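I keep getting asked about table knives, of all things, so I'm putting my answers in one spot. If yours look tired, don't replace them yet! Most of the time they only need a better routine.

## Getting the teeth clean

Little serrated table knives are the worst for dried-on egg and jam. The fine teeth grab everything, and a sponge just skates over the top (and gets shredded while it's at it). I use an old toothbrush with a drop of dish soap and brush out from the edge, away from my fingers. Start up by the tip and work down to where the blade meets the handle – that little joint collects more gunk than you'd believe.

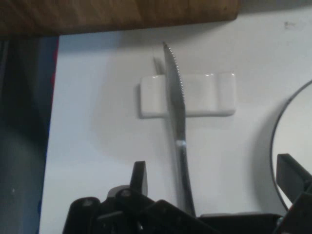 For anything that's really stuck, I make a paste of 3 spoons of baking soda and a splash of water, smear it on, and leave it while I do the rest of the dishes. Then brush again and rinse. My neighbor Consolacion swears by white vinegar instead. It works fine on water spots, but I wouldn't leave a knife sitting in it.

Dark handles go in my sink, never in the dishwasher. I ruined 4 of them one June by running them on the hot cycle, and they came out chalky and sad. A quick wash by hand, a good wipe, done.

## Drying and keeping them

Dry them right away with a soft cloth, holding the back of the blade and wiping toward the tip. Drip-drying leaves spots on steel, especially if your water is as hard as mine. If you've already got spots, rub them with a cut lemon, rinse, and dry again.

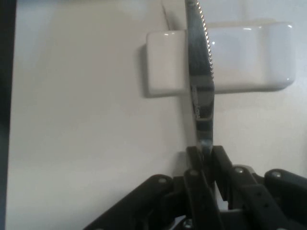

Don't toss them loose in a drawer with the can opener, either. Teeth that fine get dinged by every hard thing they bump into, and then they tear your tomato instead of slicing it. I fold a dish towel into a long strip and lay the knives in it, all facing the same way, so I can grab one without looking.

And a glossy ceramic holder on the wall needs a wipe too, by the way. Soap film builds up in any dip or groove, so I go over mine with the same toothbrush and a little vinegar and buff it with a dry cloth. It takes 2 minutes, and I usually do it while the coffee drips.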